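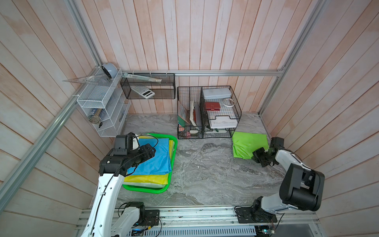

Can a pair of robot arms put away your cloths yet? How to find out on your own bench

I get asked this a lot, mostly by people who have a laundry pile and a little spare money. My answer is "sort of, and slowly, and only if you set things up for it." So let me walk you through how I test folded-cloth handling with two arms, and you can decide for yourself whether it's worth a weekend.

You'll need two arms you can drive at the same time (mine are on a shared rail, which I love and will never go back from), a two-finger gripper on each one, a shallow tray, and a few cheap cloths. Pick loud colors if you can. I use a lime green one, a yellow one and a light blue one, and it makes reviewing the runs so much easier when you're tired. The desk organizers on the back wall can stay where they are. Mine are full of books and a calculator and whatnot, and I like having normal stuff in view while the arms work.

Step 1. Fold by hand first

Yes, I know! You wanted the robot to fold. We'll get there, maybe. Start with cloths you folded yourself, because moving a folded cloth without wrecking it is already a real chore and it's where most setups fall over. Fold each one to a size that fits flat in your tray with a finger's width to spare all the way around.

Step 2. Place the tray and the first cloth

Put the tray in front of one arm, well inside its reach, and lay a cloth down near the other arm. Don't push either one to the limit of where the arm can get to. At full stretch mine gets wobbly and the fingers come in at a lousy angle. My bright green tray goes in front of the left arm and the green cloth starts toward the back on the right.

Step 3. Get the grip right

Close the fingers on the folded side, never the open side. Grab the open side and you lift one layer, and the rest slides out like a deck of cards. I bring the gripper down until the tips just touch the floor, back off a hair, then close. On a hard floor like mine you'll hear a little tick when you've gone too low.

Thick terry cloth is forgiving. Thin cotton is not - it bunches up between the fingers and you end up with a cloth taco. If that happens, slow the close down by half before you change anything else.

Step 4. Carry and stack

Lift just high enough to clear the tray rim and go sideways slowly. Fast moves make the cloth swing, and a swinging cloth unfolds itself. Lower it onto the stack, open the fingers, and pull back along the direction of the fold so you don't drag the top layer with you.

If you're using both arms, let one finish and get out of the way before the other comes in. I tried having them overlap to save time. Lucrezia Sanna, who shares the workshop with me, still brings up the noise.

Step 5. Keep score

Run it 9 times in a row with no fixing in between. I count a run as good if the cloth is in the tray and still folded, and bad if I'd want to refold it. Be strict! My last set in February gave me 5 good ones, plus 2 where the cloth made it into the tray but looked slept in. The other two never left the floor.

So, can they do the chore?

With cloths I've already folded, in a spot I've picked, they manage it more often than not. By hand I'd be done before the first arm got moving. Pull a cloth straight out of the dryer in a heap and my setup has no idea where to start. I'd love to be wrong about that by next year.

If you want to keep going, swap in one new cloth at a time and redo step 5 with each. I'm trying a waffle-weave dish towel on Monday and I don't have high hopes for it.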